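Batista Table Repair: Common Questions

Answers to the stuff we get emailed most. Page gets updated when there's a slow hour, so not often. Can't find yours? Write to Latifa Salem at the shop, she reads everything, usually before lunch.

BEFORE YOU BOOK

What do you work on?
Tables. Dining, kitchen, desks, coffee tables, school and office tables. Solid wood and veneer both. Chairs only if they come in with the table. No pianos, please stop asking about pianos.

Where are you?
Comham, behind the tile store. Second workshop in Flistham but that one is drop-off only, no one there can quote you a price.

How long does it take?
Small repairs, a week. Full refinish, three to four. December is a mess, everybody wants the table back before the holidays. Book in the fall if you can.

Can you come to my house?
For touch-ups, yes, inside 23 miles of the Comham shop. Stripping and respraying has to happen here. Dust, fumes, etc.

What does it cost?
Depends on size and damage. Most full refinishes on a six-seater come out at $600, pickup included. Leaves are extra. Touch-up visits are charged by the hour, 2 hour minimum. We quote from photos first, then again once we've seen the table, and the second quote is the one that counts.

How do I know if it's veneer?
Look at the edge of the top. If the grain pattern carries over onto the end and turns into end grain, probably solid. If there's a thin strip glued along the side, or the pattern just stops, probably veneer. Check underneath too, the underside is often a totally different material. Still not sure, send a picture of a corner from below.

Does it matter?
A lot. Solid wood can be sanded again and again. Veneer can be thinner than a credit card and once you're through it you're through it. We get a few sanded-through tops every month, mostly from people with a belt sander and a free Saturday. Don't.

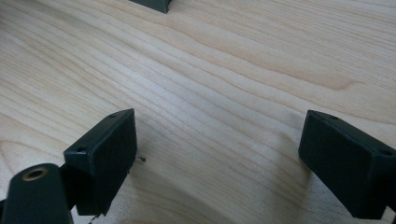 LIVING WITH IT

What should I clean it with?
Damp cloth, tiny drop of dish soap, dry right after. That's all most finishes ever need. Skip the sprays with silicone, they leave a film and new finish won't stick to it later.

Is vinegar ok?
Wouldn't. It can dull some older finishes. One wipe is not going to wreck anything but don't make it a habit.

White rings. Help.
White usually means moisture is sitting in the finish, hasn't reached the wood. Give it a couple of days in a dry room first. Still there, try a little furniture paste wax rubbed gently with the grain. Black rings are different. Those are in the wood and you'll want us, or another shop, to look at it.

Do I need coasters if you used the hard finish?
For hot mugs, yes. For cold glasses, wipe up the puddle and you'll be fine for a good while. Hot pans need a trivet no matter what finish you have. A thick one.

Can I leave things sitting on the table?
Sure but move them now and then. Fruit bowls, wire racks, plant pots, anything that stays in the same spot. Pale wood changes color in sunlight and you end up with a patch in the shape of the thing. Felt dots under metal feet. Plants need a saucer, and check the bottom of the saucer once in a while becuase the cheap clay ones sweat.
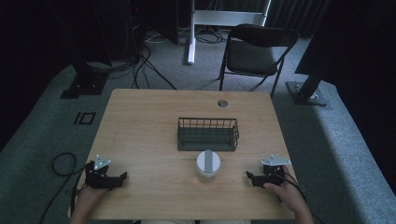
How soon can I use the table after you bring it back?
Light use after 36 hours. Plates and elbows ok. Wait two weeks before a tablecloth or placemats, the finish is still hardening and fabric can print into it. Rubber mats, a month.

Can I put the leaves in right away?
Give them the same 36 hours. Wax the runners if they stick, a candle stub works.

SCRATCHES, DENTS AND MARKS

Dents?
Shallow ones in bare solid wood often steam out. Damp cloth, warm iron, few seconds at a time. Do not do this on veneer. The glue lets go and then you've got a bubble as well as a dent.

Scratch or just a mark?

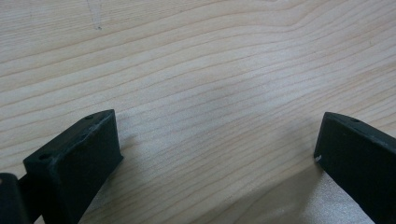

Start with your fingernail. Drag it across, slowly. If it catches, it's cut into the finish and maybe the wood. If it slides right over, could be pencil, could be rubber off a shoe or a chair foot, and those often come up with a plain white eraser. Anything running against the grain gets noticed first, like the faint grayish line near the top of this one with the small darker dot at the end of it. Can't tell from a photo whether that's a scratch or pencil, so nail test. Lines that go the same way as the grain hide much better and we'd mostly tell you to leave them be.

Do those filler crayons work?
On thin scratches, ok. Buy one shade lighter than you think. We keep the Dultudus ones at the front desk, loose, take your table photo with you and match it by the window.

Will a repaired spot match?
Close. Old tops have faded and new color hasn't. Big repairs on light wood are the hardest, we'll tell you up front if we think the whole top needs doing.

Do you guarantee the work?
One year on finish peeling or clouding. Doesn't cover heat, nail polish remover, or pets. Keep the reciept.

Drop-off hours?
Comham 8 to 4 weekdays, Flistham mornings only. Take the drawers out and empty them first. Bring the screws in a bag, taped to the underside, with your name on it.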